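Workshop notebook – open day, household robotics bench
25 September 2021

Doors at ten, packed up by four. Crisanto on the sim station, me on the front table and the door. Angelica came in after lunch to do the talk. Writing this up tonight before I forget the order of things. 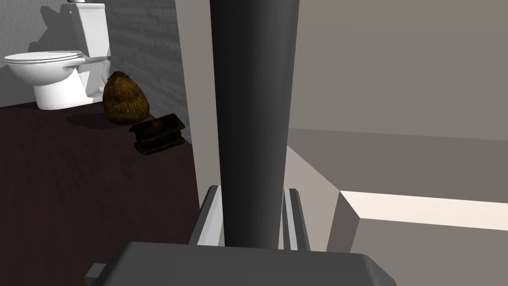 Morning was slow until the Putthorpe group arrived, and then we had more people than chairs. Next time book the bigger room or run the talk twice. The projector was fine once we swapped the adapter. The spare adapter is now in the grey tub with the gaffer tape and should stay there.

Ran the bathroom scene most of the day. It has the toilet against the brick wall, the woven basket on the floor next to it and the small wooden box in front of the basket. Visitors picked it over the kitchen every time we gave them the choice. I think it helps that there isn't much on the floor, so people can say what they want the arm to go for and everyone else in the room knows which thing they mean.

The gripper view was up on the big screen. Several people took a while to work out what they were looking at with the arm coming down the middle and the palm so close along the bottom. Crisanto started telling each group first thing which parts were the fingers, and after that we had fewer puzzled faces. Should go on a printed card beside the monitor.

Sim notes:
– Started the day on the Plarnent build from Thursday. Two hangs before eleven, both when a visitor hit reset while the scene was still loading. Crisanto put a delay on the reset button and we had no more after that.
– 100 episodes logged through the day, 13 of them thrown out straight away (the hangs, plus kids leaning on the keyboard). The rest are on the shared drive under the Laststead folder. Not labelled yet.
– The box is harder than the basket. Set at an angle like that, the approach wants to come in square to the wall and the fingers end up across a corner. Rotating the wrist first fixes it but visitors don't think to do that. We could add a wrist prompt or just turn the box for public days.
– The basket grasp mostly comes down to the rim. Anyone who went for the bulge in the side pushed it toward the wall. Contact on the side still looks too slippery to me. Angelica thinks the friction value was carried over from the old plastic bin and never changed. To check.
– Shadows came up in questions. One man wanted to know if the light could be moved and whether the policy would still work. Crisanto moved it and ran the same start position again. It got the basket both times, but two runs don't tell us anything and he said so.

Angelica's talk went for 25 minutes, which was about right. She covered why we train in sim before putting anything on hardware, then the handover to the Sarantis arm, then questions. She used the cost slide, the one with $697 for the replacement finger set, and it got the biggest reaction of the afternoon. Keep that slide. The one after it with the network diagram lost most of the room and could be cut for a general crowd.

Questions I wrote down at the door, as best I could:
Would it clean the toilet? (Asked by nearly every group. Angelica's answer was that we're working on picking things up and putting them down, and cleaning is a separate project that we haven't started.)
How does it know the basket is a basket?
Can it feel anything?
What happens if somebody walks in while it's moving?
Is the bathroom a real one? No, Crisanto built it from parts in the library. He's had requests for a laundry next.

The second last one deserves a better answer than I gave. I talked about the stop button and the speed limit on the real arm, but I didn't have the numbers in my head. Need to put them on the same card as the finger labels.

Roughly 300 through the door going by the clicker, though I missed some when I was helping with the projector. Ran out of the printed handouts by two. The sign-up sheet for the January session has two full pages and the handwriting on the second one is rough, so I'll type it up while I can still remember who some of them were.

To do:
– Crisanto: make the reset delay permanent and send the hang logs to whoever is looking after the build
– Angelica: friction value on the basket, compare against the old bin
– Me: card for the monitor, sign-up sheet, return the two borrowed trestles
– All: decide whether the box gets turned for public days

The colour on the big screen was off again, everything a bit too red, and the floor is dark maroon to begin with. Tried the settings menu over lunch and got nowhere. Leaving it until someone finds the remote.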